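Stemham Health to Offer Free Hearing and Blood Pressure Checks at Wurnenau Community Center

STEMHAM, 2022-03-15 – Stemham Health will open a monthly screening clinic at the Wurnenau Community Center, providing hearing tests, blood pressure measurement and medication reviews at no charge to adult residents of the Wurnenau and Ristik service areas. Health insurance is not required, and no referral is needed.

The clinic replaces the mobile unit that previously stopped at the Peltonen Road parking lot. The mobile unit had a single examination space and could not be used for hearing tests when traffic noise exceeded the permitted background level. The community center location has a separate interior room that meets the background noise requirement for pure-tone screening.

Services at each session

Hearing screening is performed with air-conduction headphones at four test frequencies in each ear. A participant who does not respond at the screening level in either ear is offered a full diagnostic appointment with the audiology department. The screening does not include fitting or adjustment of hearing aids.

Blood pressure is measured with an automated upper-arm cuff after a five-minute seated rest. Two readings are taken and the average is recorded. Participants receive a printed copy of the result. Readings above the referral threshold are discussed with a nurse before the participant leaves.

Medication reviews are conducted by a pharmacist and take up to 45 minutes. Participants should bring all prescription and over-the-counter products in their original containers, including vitamins and supplements. The pharmacist checks for duplicate therapy, known interactions and expired items. Changes to prescriptions remain the decision of the prescribing clinician, who will be sent a written summary with the participant's consent.

"The mobile unit recorded 1266 visits in its last full year of operation, and a large share of the hearing tests had to be repeated at the hospital," said Seija Koskela, director of outpatient services at Stemham Health. "Moving to a fixed room with a known noise level should bring the repeat rate down."

Gangadharan Unnithan, lead audiologist, said the referral pathway has also been shortened. "A failed screen previously generated a letter to the primary care office, which then sent a request to us. The appointment will now be booked on site before the participant goes home."

Scheduling

Sessions run from 9 a.m. to 2 p.m. once a month. Session dates are posted at the community center front desk. Hearing screening and medication reviews are by appointment. Blood pressure measurement is available on a walk-in basis until 30 minutes before closing. Capacity through the end of June is about 300 appointments. 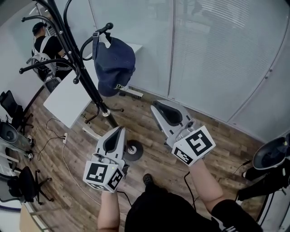 Two hand-held grippers with patterned marker cubes.

Participants who use hearing aids should bring them, along with any previous audiogram. Those scheduled for a blood pressure check are asked to avoid caffeine, tobacco and exercise for half an hour before arrival and to wear a sleeve that can be rolled above the elbow.

The entrance on the north side of the building is step-free. Interpreters are available with advance notice, and the request should be made when the appointment is booked.

Results are entered in the Stemham Health record system. Participants who receive primary care elsewhere may ask for a copy to be sent to that office by completing a release form at check-in.

About Stemham Health

Stemham Health is a nonprofit provider of hospital, outpatient and home care services.

Media contact: Simone Marinho, Communications Office, Stemham Health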